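Moser keypad deadbolt, 2 years in

Posted 30th September

Bought this for the side door after locking myself out for the second time in a month. Wanted a keypad, wanted a real key as backup, did not want an app. The Moser does all that. Mostly happy. Long version below.

Fitting it

Took me most of an evening, and the lock wasn't really the problem. Old door, old hole, bored a bit small for the Moser body. Had to open it up with a round file. If your door is newer it will probably drop straight in. The template in the box is paper and tears if you look at it wrong, so trace it onto card first.

Screws are decent. The strike plate ones are long enough to reach the stud, good. The two that hold the inside plate are fiddly – you are holding the keypad flat on the outside with one hand and hunting for the thread with the other. Get a second person.

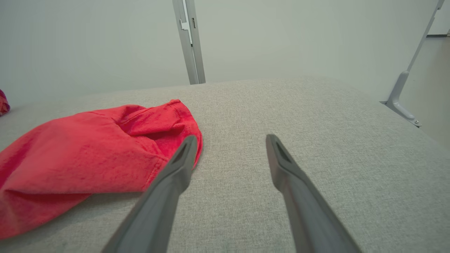
Cylinder is the standard size, so I could have it keyed to match my front door. Olivares on the corner did it while I waited, no fuss, one key for both now. Lay the parts out on something before you start, the tailpiece and the little springs are small. Then put the thing together in the order the leaflet says and not the order that seems sensible, I tried that, had to start agian.

Daily use

Buttons are rubber, backlit, loud beep. You can turn the beep off (hold the bottom left one until it blinks, page 3 of the leaflet). Codes are four to eight digits. I gave one to the dog sitter and deleted it after, took a minute. Auto lock works but the delay is too short for taking trash out, so I switched it off.

The bolt throws hard and square. If the door sags at all it will complain and flash red. Mine started doing it in March when the wood swelled, shaved a little off the strike and it's been fine since.

Battery life

Good. Some 300 days on the first set and I only changed them becuase the low light came on. Use plain alkaline. The leaflet says no rechargables and I'd listen to that.

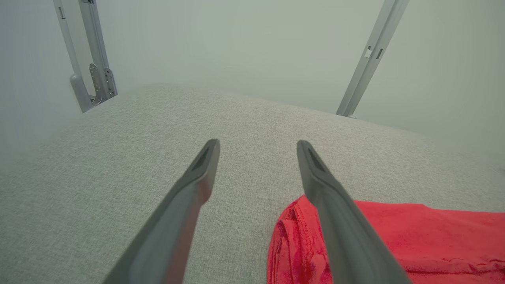

Against the others

Had a Clondix before this. Cheaper, felt it. The keypad cover cracked the first winter and the numbers wore off the ones we used most, which sort of tells everybody your code. No key backup on it either.

Also tried a Trovetti at my sister's place. Nicer looking, quieter motor, costs a lot more and wants you to sign up for an account before it will take a code. No thanks.

What bugs me

Thumbturn on the inside is plastic with a metal look. Finish is coming off already at the edges. For the price should be metal. Also the keyhole is tucked under a flap that sticks in cold weather, dab of dry graphite sorts it out – not oil.

Would I buy it again

Yes. For the back door too, probably, if Olivares still has them. They want a bit more than the online sellers but they key it for you and you can bring it back to a counter. Four stars, the thumbturn is the missing one.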